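We use cookies to improve your experience on this site. By continuing to browse you agree to our use of cookies. Accept | Manage settings

Vaselon Well Water Testing - Progress Report to the Hestitz Fund

Tue 20 January
Prepared by Iason Papadakis

You asked for a plain account of where the money has gone and whether it is doing what we said it would. I'll start with the number everyone likes. We have mailed 2000 test kits to homes on private wells in the Vaselon area. The mailing was finished on schedule and under budget, and I would ask you not to read very much into that. Mailing a kit is easy. It tells us how good we are at buying postage.

The number that matters is 651. That is how many samples have come back to the lab at Veloso in a condition to be tested. Our application predicted that more than half would be returned, and I wrote that line myself, on the strength of a pilot where we knocked on every door. We did not knock on doors this time. I don't know why I expected people to behave as if we had.

What the samples show

Most of the wells came back clean for bacteria and within limits for nitrate. I would be careful with this too. The people who fill a bottle and drive it to a drop-off point are, I suspect, the same people who already change their filters and keep the well cap tight. The wells we should worry about may well be the ones we have heard nothing from. Any statement along the lines of "most wells in the area are safe" should stay out of your newsletter for now, and it will stay out of ours.

Where a sample did come back high, we phoned the household within two working days and offered a free second test. Several second tests disagreed with the first. Veloso puts this down to how the bottle was filled, usually from a kitchen faucet with the aerator left on. That may be right. It would also be a convenient answer for a lab, so we have asked them to run blind duplicates through the spring and to send us the raw sheets as well as the summary.

The Piltero kit

I was doubtful about switching to the Piltero kit in August and I still am. The bottle is fine. The instruction leaflet is folded so many times that people give up on it, and the step about running the water first is on the back, where it is easily missed. We have written our own one-page sheet in larger type and are putting it in every replacement kit. If returns go up, I'd like to think the sheet did it, but we will also be sending reminder cards that month and we won't be able to tell the two apart. I would still rather do both at once than hold one back for the sake of a cleaner chart.

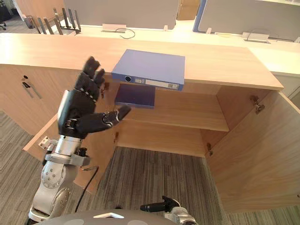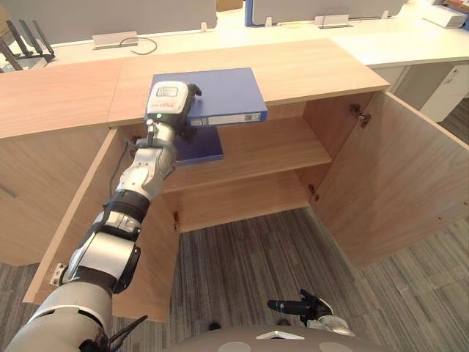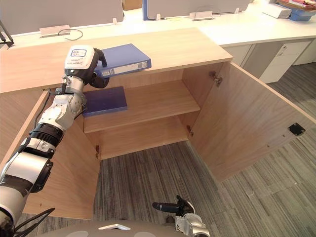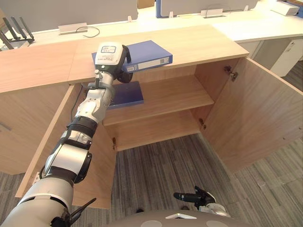 Wooden cabinet, doors open.

Home visits

We have made about 100 home visits, mostly to the north side of the valley where the wells are older and shallower. This is slow work and it costs far more per household than a kit does. It is also the only part of the project I would defend without hedging. People ask questions at the wellhead that they would never put on a form, and a cracked cap or a hose lying in the wrong place can be dealt with on the same afternoon. We have not yet shown that the visits lead to better water a year later. Nobody has gone back to look, and going back was not in the budget.

Spending

Postage and printing are below plan. Lab fees are also below plan, which sounds like thrift and is really just the low return rate. Mileage is over. The detailed table is in the attached workbook.

What we would like to change

We ask for permission to move the unspent lab money into home visits and a small round of repeat tests at homes visited last year. We would drop the second mass mailing, which I no longer believe in. Two of my colleagues disagree and think a mailing with a stamped return box would do much better. They may be right, and I have attached their note so that you can judge it for yourselves.

We would need an answer before the ground thaws, as the early spring samples are the ones most likely to show surface water getting in. The return figures will be updated again once the reminder cards have gone out.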